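Skernitora Pick Cell
Produce handling for small packing rooms

Overview | What is included | For your team | Specifications | Service

The Skernitora Pick Cell is one robot arm with a two-finger gripper, a control cabinet and the planning software Jestumo. It takes single vegetables from a table or a tray and puts them where your packers need them. It is made for packing rooms where the product changes several times in one shift and where a full sorting line would be too big and too expensive.

Before we deliver a cell, we prepare your products in Jestumo. You send us the list of what you pack, and our engineers build each grip in simulation. Long products such as cucumbers need special attention. If the fingers hold one end, the other end swings when the arm moves fast, so the speed must be set together with the grip. We also put other objects on the simulated table, because real tables are never clean for the whole day. 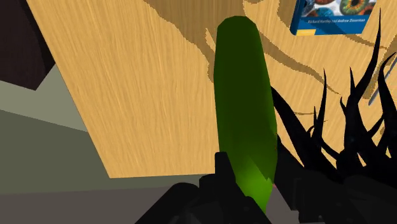
When the grips are ready, you receive a login and can look at every one of them on a normal office computer. Your packers should look too. They know which cucumbers bruise at the neck and which box is always pushed too far to the left. In our last project, at the Ferreira packing room, the packers asked for 19 changes before the arm was even on site, and most of them were good ones.

What changes for the people

We are asked this question at each visit, so we answer it in writing. The cell takes over the reaching and the lifting. It does not decide about quality. A person still looks at the goods, rejects the bad ones and closes the box. At Ferreira the two packers at each table now change places every 30 minutes, one at the cell and one at the scale.

"My shoulder is better in the evening. The first weeks I did not like it, it was slower than me and I had to wait for it. Now I set the speed myself in the morning." Maureen Ellwood, packer, Ferreira

"Please plan time for training. We planned one afternoon and it was too short." Zarmeena Mengal, shift leader, Ferreira

Training is now two full days and is part of the price. It is held at your site, with your own products, and every person who will stand near the cell must take part. The speed setting and the pause button are open to all trained packers. Changes to a grip need the shift leader's code.

Included in delivery

Robot arm with stand
Two-finger gripper, black, with one spare set of finger pads
Control cabinet and cable set, 2 m
Jestumo license for one cell
Preparation of up to 80 product grips
Training, two days

Not included: tables, trays, compressed air (not needed), changes to your floor.

Service

Finger pads wear out and should be checked every week. Order new ones under the name Zirnance pads, soft or medium. For wet products we recommend soft.

Questions about grips and simulation: Sze-wing Tai
Questions about training and site visits: Ilaria Rizzi

Orders placed before the end of March are delivered with the new cabinet door, which opens to both sides.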